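Suvico Classroom Kits > Arms and Grippers > Rastar Two-Finger Club Kit

Rastar Two-Finger Club Kit with Wrist Camera

Item 536
In stock, ships to schools, clubs and libraries
Price on request (school purchase orders welcome)

Overview

The Rastar Club Kit is the one we get the most letters about, and we are very fond of it. It grew out of an after-school club, the Kuderley Robotics Club, where a group of students wanted to get out of the foam-block-and-plastic-cup stage and try their hand at something a household might want done. Laundry was what they picked. They could have picked something a good deal easier, and Selim Karabulut, who was designing our gripper parts at the time, told them as much, but they had their hearts set on it and we are glad now that they did, as nearly every change we have made to the kit since then came out of that one project.

What you get is a pair of gripper fingers with their drive, a wrist camera on its bracket, a set of spare tips, and the printed club binder. It bolts to the wrist of most small classroom arms (please see the fitting notes further down before you order, as there are two older flange patterns it won't go on without the adapter). No soldering is needed. A club of four to six students can put it together in two meetings, or one long one if somebody brings snacks.

What's in the box

Two finger assemblies, left and right, dark gray
Drive unit with cable, 30 inches
Wrist camera and bracket
Spare tips, two pairs
Hex keys, thread locker, cable clips
Club binder, 128 pages, with tear-out checklists
Storage tray

The arm is not included, and neither is a computer. We do get asked! Any laptop your school has bought in the last several years will run the software comfortably, though the camera preview gets a bit choppy on the very small ones.

About the fingers

Cloth is a funny thing to pick up. A block has corners and a cup has a rim, and once the fingers are in the right place you close them and off you go. A shirt has neither. It slumps, it folds over on itself, it slides out from under one finger just as the other one gets there. The first fingers the Kuderley students used had smooth flat pads, and they would close very prettily on nothing at all, again and again, while a towel lay there looking exactly as it had before.

Efraín Ayala was the student who suggested cutting into the tips so the fabric would have an edge to gather against. He did the first pair with a coping saw at his kitchen table, and they were not handsome, but they held a dish towel on the first afternoon. The ones we sell now are molded and a good bit neater. They are long and fairly narrow, so that they can go down into something – a basket, a bin, a drum – without the knuckles bumping the rim first.

They do wear. If your club is meeting twice a week you will probably go through a pair of tips in a school year, and the spare pairs are in the box for that. Please don't file them to freshen the edges. We know it is tempting. Filing takes the edge right off, and then the tip is neither one thing nor the other.

About the wrist camera

The camera sits behind the fingers and looks out past them, so the students see what the gripper is facing, with the fingers always in view at the bottom. Beginners sometimes find it confusing for the first half hour or so, as the whole room seems to swing about whenever the wrist turns. After that they usually won't drive any other way. Hatice Dursun, who runs the beginners' table at Kuderley, starts everyone off by letting them steer from the camera picture alone with their backs to the arm, moving very slowly, with another student standing by the stop button. She says they learn more about their own left and right in that half hour than they would from a month of her explaining it.

The bracket has two positions. The near position gives you a closer look at the fingertips and suits sorting small things on a tabletop. The far position takes in more of the surroundings, and it is what we suggest for household work. Tighten the two bracket screws by hand and then a quarter turn more. If the picture creeps during a session, a screw has come loose, and it is nearly always the lower one.

The laundry unit

Part three of the binder is the laundry unit, and it is much the longest. It has been through three versions now, the latest of them finished last February, and it is written so that a club can stop after any chapter and still have something to show at an open house.

It starts on a table with one washcloth. Then two washcloths, then a washcloth and a sock, which is a bigger step than you would think. From there the students move to lifting clothes out of a basket on the floor, and only after that do they go anywhere near a machine. When they do, the machine is unplugged or switched off for the early lessons, the door is already open, and there is one piece of clothing in it. We have had clubs write in to say this is too slow for their students. By all means skip ahead if you like, but do keep the one-garment rule for the first few meetings. Two shirts in a drum will wrap themselves around each other, and it gets discouraging quickly.

A word on doors, as it is the chapter people ask about most. The glass door on a front loader is thick and curved, and a camera looking through it gets back a lot of bent shapes and reflections that can look like objects in the room. Early versions of the student software would try to drive toward them. The binder now has a whole lesson on telling the glass from what lies behind it, with a worksheet by Sevim Tekin that has the students sketch the same door from three heights before they write a line of code. It can be done with a glass salad bowl if you don't have a washer at hand.

The basket goes on the floor in front of the opening. Any light, open basket will do, and we like a pale one, as dark clothes show up nicely against it. Start with it empty. Put a strip of tape on the floor at the front edge so that the basket goes back to the same place every time, and when the students can do it reliably, take the tape away.

Reaching for a dark garment with a patch of white on it makes a good first exercise, with the white patch as the aiming point against the steel. 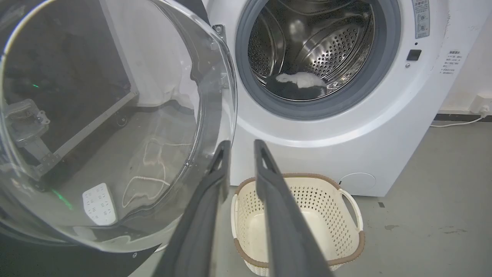 Ye-seo Jang wrote to us that her own club got through the table lessons in no time and then spent five whole meetings on the drum, mostly on the business of coming back out of it without brushing the rubber seal. She would like the next binder to give that part a chapter to itself, and she also asked whether a second pair of spare tips could go in the box. The second pair is in there now, and the chapter is being written.

Clubs and competitions

The kit is accepted in the home-help class of the Güneş Student Robotics Meet, where the laundry run is scored on clothes moved from machine to basket within the time allowed. Students may change the software as much as they please, and they may print their own tips, but the finger length has to stay as supplied. If your club is entering, please write down the serial number from the underside of the drive unit before you bolt it on! It is a great nuisance to read afterward, and the check-in table will want it.

We have some 147 clubs on our mailing list at the moment, from quite tiny ones in village libraries up to school programs with a room of their own, and we send out a letter whenever there is a new worksheet or a correction to an old one. There is no charge for the letter. If your club has worked out something clever (or something that went completely wrong, those are useful too), we would love to hear about it, and with your permission we will pass it along to the others.

Fitting notes

Fits the standard four-hole round flange. For the older square flange and the three-hole flange, order the adapter plate along with the kit. It adds a little weight at the wrist, and on the lightest arms you may notice a droop when the arm is stretched out low toward the floor. Moving the arm's base closer to the work cures most of it.

Route the drive cable along the outside of the wrist and leave a loose loop at the last joint. Clip it in at least two places. A cable that hangs free will sooner or later get into the basket along with the socks. Keep floor cables to one side of the work area as well, and tape them down if students are walking through.

Care

Wipe the fingers with a dry cloth after use. Lint gathers in the slots at the tips, and an old toothbrush gets it out. Don't pick up wet clothes with the kit. The drive unit is not sealed, and damp laundry is far heavier than it looks. Check the finger screws at the start of each term and put a fresh drop of thread locker on any that turn easily.

Spare parts

Tips, per pair
Adapter plate, square flange
Adapter plate, three-hole flange
Camera bracket with screws
Replacement club binder

Spare parts go out in a padded envelope, usually within two working days. Teachers ordering for a competition should say so in the notes box, and we will put yours at the top of the pile.

Page last updated November 30, 2019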